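OK so a bunch of you asked what I do all day now that I'm at Laten, and "I drag a robot arm around and it copies me" keeps getting me blank looks. Thread time!

Teleop is the short version. There's a pair of small arms I hold and a pair of bigger arms in the cell that follow whatever my hands do. Every run gets recorded. Later the training folks feed a big pile of runs to the robot so it can try the thing on its own.

My task this month is pages. Take a folder with plastic sleeves, get a finger under the top sleeve, turn it over, let go. You did this in second grade without thinking. I have now done it 400 times through a robot and I think about it in the shower.

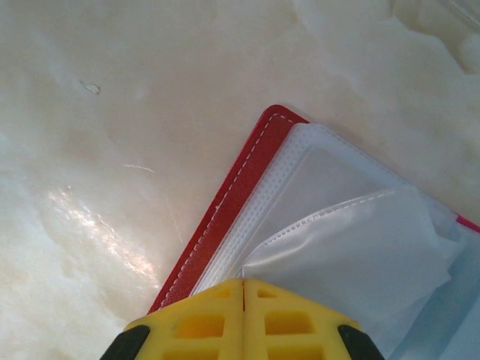 Wrist view, fingers shut, going in at the sleeve.

See how the two yellow fingers are pressed together? I started out with them open, trying to pinch the plastic like a person would. Terrible plan. You grab three sleeves or you grab zero. Closed fingers, come in low, push a little, let the sleeve ride up over the tips, THEN worry about grabbing.

The hard part is you can't feel anything. My lead arms have no force feedback, so all I've got is my eyes on a monitor. Clear-ish plastic on more clear-ish plastic, with the light bouncing off everything. I've learned to watch the stitching along the edge — when that dotted line bends, I've got the sleeve. If it stays straight I'm waving at air.

Also your hands lie to you. If I hesitate for a second because I'm deciding what to do, the robot learns to hesitate. I had a whole batch where I paused right before every lift, and guess what the trained one did? Stopped dead, right there, every time, like it forgot why it walked into the kitchen. We threw the batch out and I redid it.

So now I have rules taped up by my station. Decide before you touch the handles. One smooth approach. If you botch it, recover like you meant to, and keep the recording (the recoveries are gold, the robot needs to see how to get out of trouble). If you sneeze, delete.

The other thing is clutter. My lead wants other stuff on the floor of the cell while I work so the robot doesn't get used to a perfectly clean space. We shuffle it between batches. It feels like setting up the world's saddest yard sale. 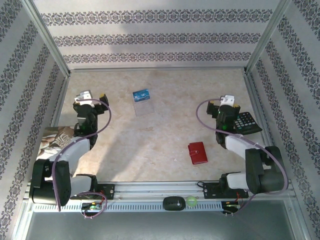
Thread page last updated: May, 4:12 PM

Two arms in there, left and right, both bolted to the rail up front. For page turning I mostly drive one and park the other. Beginners always want to use both right away and I get it, it looks so cool! But your brain has to learn one wrist at a time. It took me 2 weeks before I could move my left without my right drifting off someplace.

The software we record with is called Kingi and it's fine. It beeps when a run starts and beeps when a run ends, and the beeps are the same beep. I have done entire gorgeous runs that were not being recorded. I've asked for a different beep. I will keep asking.

Somebody asked whether you could just write code for this instead of showing it by hand. For a box that's always in the same spot, sure, people have done that forever. A floppy sleeve curls a different way every time you touch it, and I wouldn't know what numbers to type. I do know how to do it with my hands though, so that's what we record.

Best session so far was 12 clean runs in a row before lunch. I stood up and my shoulders made a noise. Please stretch if you do this job, I'm serious. I do 4 minutes between batches now and my neck is a lot happier.

Last one for today. When the wrist camera is close in, this is all the information you get: two fingers and a lot of white. I flip back and forth to the wide view constantly so I know where I am.
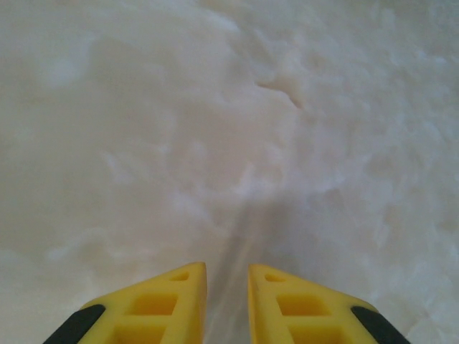
Marlina Sutanto replied that she'd hit the same wall on the Flasuvura project, and that what helped was slowing the whole approach down by half and only speeding up once the fingers were under. She also said to quit flipping views in the middle of a move, and to pick one before you start and stick with it until you're clear.

OK that second part is calling me out and I deserve it. I do flip mid-move. I'm going to try a batch tomorrow with one view per approach and see if my hands get any steadier.

Slowing down I'm less sure about, my runs are already long and the training folks grumble about long ones. But half speed just for the approach, maybe? Will post how it goes. I might put a clip up on Vidside too if I get one where I don't say a bad word.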